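Teteo Solid Countertop Sheet, White
Joltgate Surfaces / Worktops / Sheet material

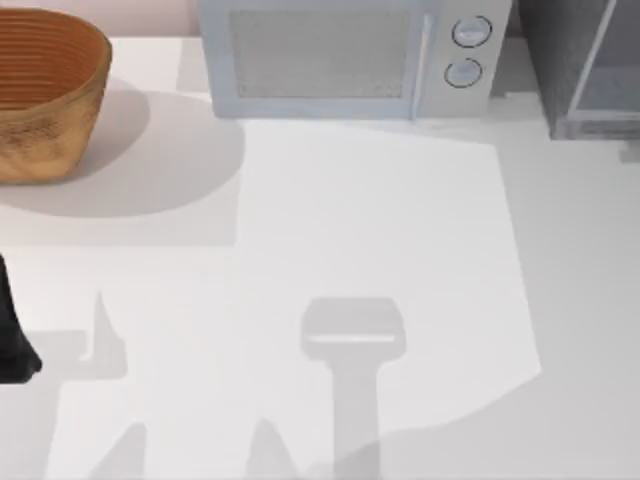
Teteo in White, with woven basket and microwave oven.

Teteo is a homogeneous acrylic sheet for kitchen, utility room and light commercial counters. Color and composition are the same through the full thickness, so cut edges need no banding and surface damage can be sanded out. The sheet is cast by Hubáček and sold cut to size by Joltgate.

Product code: TE-W
Maximum length per piece: 4,000 mm
Maximum depth per piece: 1,000 mm
Finish: matte (standard), satin (to order)
Edge profiles: square, eased, beveled
Minimum inside corner radius: 8 mm
Joint gap before bonding: 2 mm
Use: indoor, horizontal. Vertical use as upstand or end panel is allowed.

Ordering cut pieces

Send a dimensioned drawing with every order. Show the front edge, the wall edges and any edge that will stay visible, and mark visible edges with a V. Edges that are not marked are supplied sawn. Dimensions are read as finished sizes. If the wall is out of square, send a template in hardboard or stiff card, signed on the upper face.

Pieces longer than the maximum are supplied in two or more parts with a bonding kit in matching color. State where you want the joint. If no position is given, the shop will place it clear of sink and cooktop cutouts. All parts for one counter are cut from the same casting batch. Parts ordered later may differ slightly in shade, and this is not accepted as grounds for return.

Support

Fit the sheet on a perimeter frame with cross rails, or on cabinets with full side panels. Do not lay it on a continuous board. Heat from appliances below has to be able to disperse, and a full board traps it. Rails are required on both sides of every cutout. Bed the sheet on flexible silicone in dabs. Rigid adhesives and screws driven directly into the sheet void the warranty.

Leave an expansion gap at each wall. The gap may be covered by an upstand or filled with silicone.

Cutouts

Cut with a router and a template, never with a jigsaw. Inside corners must be rounded to the minimum radius given above or larger, and the top and bottom edges of the cutout sanded smooth. Most cracks reported to us start at a square inside corner. Cooktop cutouts also need the heat-reflecting tape supplied in the bonding kit, folded over the edge and down the inside face.

Heat and countertop appliances

Microwave ovens, kettles and similar appliances may stand directly on the surface if they have feet and the maker's ventilation clearance is kept. Toaster ovens and slow cookers need an insulating mat. Pans from the stove go on a trivet. Short contact with a hot pan can leave a dull patch, and longer contact can distort the sheet.

Cleaning and repair

Wipe with warm water and dish soap. For dried food or limescale, use a mild cream cleaner on a damp cloth, working in small circles over the whole area so that the sheen stays even. Drain cleaner, paint stripper and acetone must be rinsed off at once with plenty of water.

Light scratches in the matte finish are removed with a gray abrasive pad. For deeper marks, start with fine sandpaper and finish with the pad. Satin surfaces need a further pass with a white pad. Chips are filled with the bonding adhesive and sanded flush after curing.

Samples and related items

Hand samples are sent free, one per color. The following are listed separately:

Ullell undermount sink, white, bonded fit
Bonding kit, white
Upstand strip, square edge
Abrasive pad set, gray and white

Technical questions: Yaroslav Tkachuk, sheet products
Templates and drawings: Botond Bozsik, cutting shop

Page revised 2019-03-24. Replaces the data sheet issued in September.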